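Drolano Community Help > Facility Services > Office Cleaning Robots

Changing bin liners with the Drolano two-arm service: suitability for a small office
Posted 05/09/2018 by Rocha Facilities Desk

Our organisation occupies one floor of a shared commercial building and is reviewing the Drolano robot service as a supplement to our evening cleaning contract. The service on offer to us is the waste-handling package, under which a two-armed unit collects light rubbish and attends to the bins in open office areas. Vacuuming and washroom work would remain with our present contractor.

We have 30 pedal and lift-lid bins on the floor, nearly all of them lined with thin plastic bags. The literature we were given refers to "bin servicing" without defining the term. We would be grateful for advice from organisations that have used the package on the following matters.

Does the service include the handling of lined bins, or only the emptying of rigid containers? Are light, crumpled bags a difficulty for the hands? Must chairs and small tables be moved before a session? Our furniture is low and is arranged in groups, and staff are inclined to leave it wherever the last meeting finished.

We are also required to state in our submission whether the unit can work on patterned carpet tiles. We have been unable to find any reference to this in the product sheet.

Replies

Dreretti Property Services

We have held the waste-handling package since July and can answer most of the above. Lined bins are included, provided that the option is selected on the order form. It is not selected by default, and we would suggest that your purchasing officer check the form before it is signed.

The work is done with both arms. Typically one hand deals with the bag while the other is free or attends to the bin, and the lid is lifted as part of the same job. Our views of the work on carpet tile are attached.

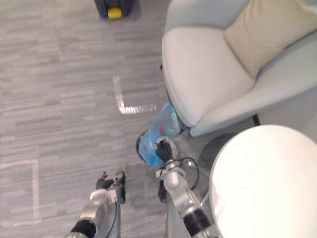
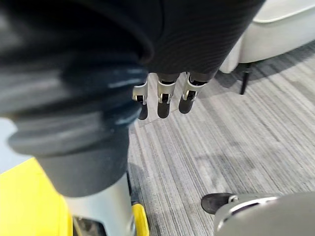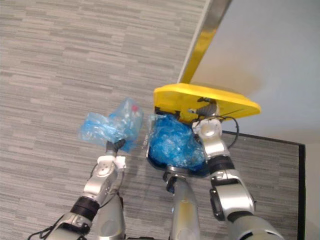

With regard to furniture, our practice is to leave armchairs in place and to bring in anything on castors. The service agreement asks for clear access to one side of each bin. It does not ask for a cleared room, and in our experience a bin beside a chair or a low table is acceptable if the lid can open fully. Bins pushed under desks are another matter and are recorded as "not serviced" on the nightly report.

Patterned carpet has not been raised with us as a concern by the supplier. We would nevertheless ask for it to be written into your agreement. Our own agreement names the floor covering in Schedule 2, and this was added at our request without charge.

You should also allow for supervision. Our first month required a member of staff to be present throughout, and we had not budgeted for those hours. The present arrangement is a single check at the end of the session. Thin liners do catch from time to time and we have moved to a slightly heavier grade, which the supplier did not require but did not discourage.

Romeck Office Support

Ours does bins fine. Order the liner option, as stated above. We did not, and had to wait for the contract to be amended. Form 1828 is the one you want.

Drolano Service Enquiries

Thank you for your enquiry. The waste-handling package is available for lined and unlined bins in carpeted and hard-floored areas. Customers who require lined bins should complete Form 1828 and indicate the size of liner in use. A site visit is arranged before any agreement is signed, at which time the floor covering and the position of each bin are recorded.

Customers are reminded that glass, liquids and sharps are excluded from the service and must be disposed of separately. Questions about fees should be directed to the regional office and cannot be answered on this page.

Rocha Facilities Desk

We thank all parties for their replies. The liner option had indeed been left blank on our draft order, and it has now been corrected. We have requested a site visit and have asked that the carpet be named in the schedule. One point is outstanding: could Dreretti Property Services advise whether the nightly report lists bins individually, or by area only?

Dreretti Property Services

Individually, by the number on the label. The labels are supplied, but you will have to affix them yourselves.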